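Setting up a two-arm hose joining routine in Varkano

This page covers the planning and control side of joining two corrugated hose pieces with a pair of arms. It assumes both arms are already calibrated to a shared base frame and that you have Varkano running with the Tistomik perception node. If the base frame is off, fix that first. No amount of tuning further down will make up for it.

1. Load the hose model

Open the project and import the hose profile from the Plaltik parts folder. Set the flexible section and the cuff as separate bodies. The cuff can be treated as rigid. The ribbed section can't, so leave its stiffness on "estimate" for now.

2. Set the grasp points

Pick the grasp on the ribbing, close behind the cuff. Too far back and the cuff droops when the arm lifts. Too far forward and the fingers get in the way of the joint. Start with 11 mm behind the cuff and adjust from there.

Check that the grasp planner is set to approach each piece on its own side. If both pieces are assigned to one arm, the planner will still return a path, but it will be a slow one with a handover in it.

3. Lift and hold

Run the lift with the joining step turned off. Both arms should stop with a gap between the pieces. The heights don't have to match at this stage.

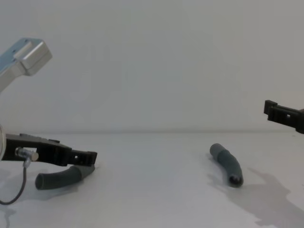
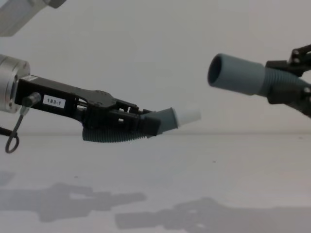 4. Estimate the cuff pose after the lift

Do not reuse the pose from the table. A flexible hose changes shape once it is held, and the pose from before the lift is no good for joining. Call the pose update once both arms report settled, then wait for 7 good readings in a row before passing the result on.

On pale hose parts against a pale background the edge finder can lose the outline. Lower the contrast threshold to 2 and try again before you change anything about the lighting.

Goodwin wrote in after trying this step that the update kept locking onto the finger instead of the cuff, and that masking out both grippers in the perception settings cleared it up. The mask is off by default. Turn it on under Scene, Known Bodies.

5. Align

Move one arm only. Keep the other as the fixed reference, and let the planner work out the relative move from the two cuff poses. Moving both at once doubles the error you have to track down later.

Align the axes first, then close the distance. Stop short of contact and run the pose update one more time.

6. Join under force control

Switch the moving arm from position control to force control for the last part of the move. Keep the speed low and turn on the small spiral search. If the force limit trips, back off along the same axis and go back to step 4. Don't raise the limit to get past it, as the ribbed section will fold.

7. Save the run

Save the log with the pose readings included. My logs from June left them out and were no use when I wanted to compare settings. A full log comes to over 355 MB, so point the output at a drive with room on it.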